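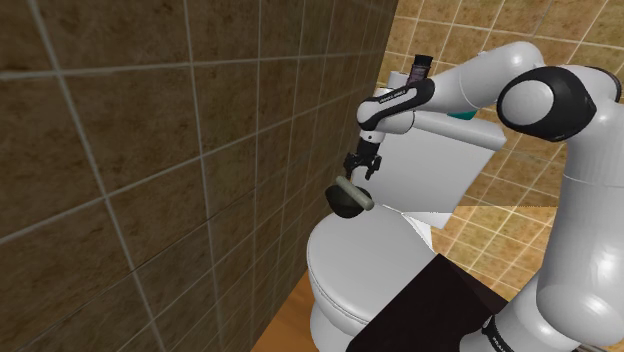 Quelle huile mettre dans une boîte-pont à synchros laiton d'avant 1990 ?

Une 75W-80 ou 75W-90 de spécification API GL-4, sauf indication contraire du manuel d'atelier. Les GL-5 à forte charge en additifs soufre-phosphore sont à éviter si la fiche technique ne garantit pas la compatibilité avec les alliages cuivreux.

Le reste du fil porte sur un cas précis.

plerkari_gt
Membre
Bonjour à tous. Coupé de rallye client, groupe B repassé en configuration route, boîte cinq rapports et autobloquant à disques dans le même carter. La deuxième craque au rétrogradage à froid, plus rien une fois la boîte en température. Vidange faite par l'ancien propriétaire, facture de l'atelier Vergara à l'appui, mais seule la mention « huile boîte 80W-90 » y figure. Ni marque ni norme. Je pars sur quoi ?

Kollier
Membre
Commence par vidanger et regarder ce qui sort. Paillettes jaunes : bagues de synchro. Limaille grise sur l'aimant en fine pâte : normal. Éclats : dépose.
Ensuite, une 80W-90 minérale est très épaisse à froid. Le synchro n'arrive pas à chasser le film d'huile sur le cône, d'où le craquement. Une 75W-80 GL-4 peut suffire à régler le problème.

ksheehan
Modérateur
Attention, il a un autobloquant à disques dans le même carter. Avec une GL-4 pure sans modificateur de friction, le pont va brouter en manœuvre. C'est le compromis classique de ces boîtes-ponts. Il faut une huile GL-4/GL-5 mixte annoncée compatible métaux jaunes, plus l'additif LS à la dose du fabricant.
Kiri Sheehan

Kollier
Membre
Pas d'accord. L'additif LS réduit aussi le frottement sur les cônes de synchro, donc il aggrave exactement le symptôme décrit. Je préfère un pont qui broute un peu sur parking qu'une deuxième qui s'use à chaque rétrogradage.

ksheehan
Modérateur
Cela dépend du dosage. À la dose maxi indiquée sur le flacon, oui. À demi-dose, je n'ai jamais constaté de différence au passage des vitesses, et le broutement disparaît dans la plupart des cas. On peut aussi rouler d'abord sans additif et compléter ensuite par le bouchon de niveau.

grarnport_flat6
Membre
Avant de discuter d'additif, contrôler la garde d'embrayage. Un embrayage qui colle légèrement à froid donne le même bruit. Test : moteur au ralenti, débrayer, attendre 3 secondes, passer la marche arrière. Si elle craque encore, le problème est en amont de la boîte.

plerkari_gt
Membre
Test fait à froid : la marche arrière passe sans bruit. Vidange faite dans la foulée. Huile brune, odeur de soufre marquée, un peu de pâte grise sur l'aimant, quelques reflets jaunes dans le fond du bac mais rien de palpable à l'aimant.

Kollier
Membre
Le laiton n'est pas magnétique, tu ne trouveras rien à l'aimant. Filtre un échantillon sur un papier à café.

plerkari_gt
Membre
Filtré. Poussière dorée très fine, aucun morceau. J'ai remis de la 75W-90 mixte compatible cuivreux, sans additif pour l'instant. Sur le premier trajet la deuxième accroche encore à froid, nettement moins.

grarnport_flat6
Membre
Donc usure modérée des bagues, à surveiller. Refais un prélèvement en septembre et compare.

Kollier
Membre
Je maintiens qu'une 75W-80 ferait mieux à froid. Mais une 75W-90 synthétique est déjà loin devant une minérale de ce côté.

ksheehan
Modérateur
Sur un moteur de ce couple je ne descendrais pas en 80, le couple conique travaille trop. Pour l'additif, essaie d'abord des huit serrés à basse vitesse, à chaud. Si le pont ne broute pas, n'ajoute rien.

plerkari_gt
Membre
Compris. Je fais les huit ce week-end et je remets les relevés ici.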